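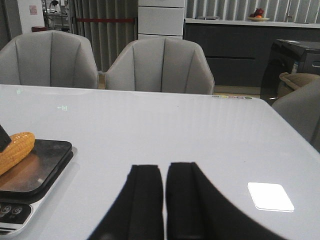

Two black fingers at the table, corn on the scale.

Jolton Benchtop Rules, reviewed 12/11/2018

Jolton wants 40 dollars for a 68-page rulebook on running arm trials at a table. I'm not sold. The chapter on weighing tasks is fine — fix the spots for plate and scale, write down the start layout, leave it alone. Mernard gave you that in 12 pages.
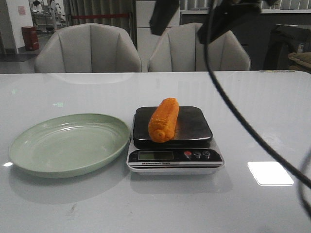
Corn on the black platform, green plate to its left.

My gripe is the glare rule. It says "avoid shine" and gives no limit. Wael Bensaid asked them for one in April and got a form letter. 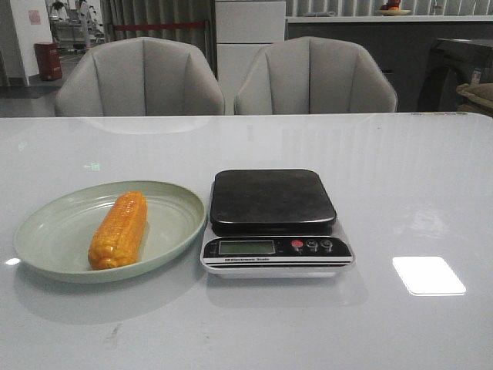

Corn on the plate, scale beside it.

The scale check is vague too: use a 500 g weight, but how often? Borrow a copy before you pay.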